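Subject: Re: [oldboxes] Green board tower, worth saving?
List: oldboxes, the Waseck repair and reuse list
Message 662 in archive

On the list in July, a member wrote:

> Picked up an office tower at the Brullico clearance, side panel a bit
> scuffed, otherwise clean. Before I put any money into it, is this sort
> of thing still worth opening up? I don't own many tools and I have
> never taken a processor out of anything. I mostly want a quiet machine
> for scanning family slides.

Oh yes, please open it up! These office towers are my favorite thing to work on, and they're a lovely place to learn. I've had 3 of them through my hands since spring and I'm still not tired of it.

Lay it on its side first, panel side up, so you're looking straight down at the board and gravity is on your team. Unplug it, hold the power button in for a few seconds, and touch bare metal on the case before you reach for anything. Then go looking for the blue plastic. On the office machines I've seen, blue means "push or pull me," and once you know that you'll find half the case comes apart with your fingers (I keep one screwdriver nearby and it mostly holds my notes down).

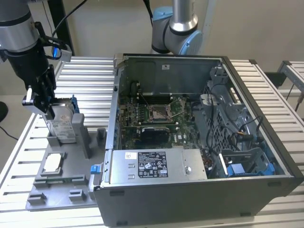
Tower on its side with the socket empty. Processor, memory module and hard drive are over on the gray tray at left.

I can't say enough good things about a tray with proper slots. I used to put parts on a dish towel, and the dish towel always won. Now the memory lies in its own slot, the drive gets a holder, and the processor goes in flat with the metal side up, away from my sleeves.

About the processor, since you asked: there's a thin lever beside the socket. Press it down a little, ease it out from under its catch, swing it up, then open the metal frame and lift the chip straight out by its edges. Take your time. It feels alarming the first time and by the second you'll be grinning.

For slide scanning I'd swap the hard drive for an SSD and add memory, and leave the power supply alone if it runs quietly. Mine is the one I call Diva, because she won't start without her keyboard plugged in, and she got through 309 slides over a long weekend without a hiccup.

Do write back once you've had the panel off. I'd love to know what's in there!

--
oldboxes mailing list
Next bench evening: back room at Pešek, 7 pm, bring a lamp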